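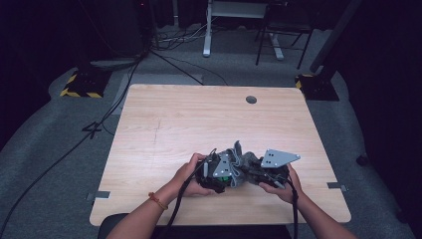
Gilani album release: minutes of the planning meeting
28th November, Flendberg office and by call

1. Minutes of the last meeting
Agreed, with one correction: the album title track is item 2 on the running order.

2. Track list
The running order is final. The two versions of the closing song were compared and the shorter one goes on the album. The longer version is held back for the digital edition in April. Writing credits for the third song are still unsigned on one side. Wirkivik to send the form again.

3. Teasers
Short clips will go out daily in the week before release, at 6 pm local time. The second clip uses an old mix and must be replaced before upload. Captions to be supplied in English first, other languages the same evening. No lyrics in captions until the publisher has cleared them.

4. Physical copies
First pressing set at 1000 numbered copies. The plant delivered 1011, and the extra copies are to be kept unnumbered for press and radio. Booklet proof approved apart from the spine, where the catalogue number is too close to the fold.

5. Fan club pre-orders
1043 orders received against the numbered pressing. Orders will be filled by time of payment. The remainder will be offered the second pressing or a refund – wording to be agreed with the shop before anything is sent.

6. Launch show
Gultivholm is booked. Load-in is at noon and soundcheck at three. The stage plan lacks a position for the second keyboard. Filming is limited to the first four songs.

7. Any other business
The fan club page still shows last year's group photograph. To be changed with the first teaser.

Next meeting: date to be set once the spine proof is back.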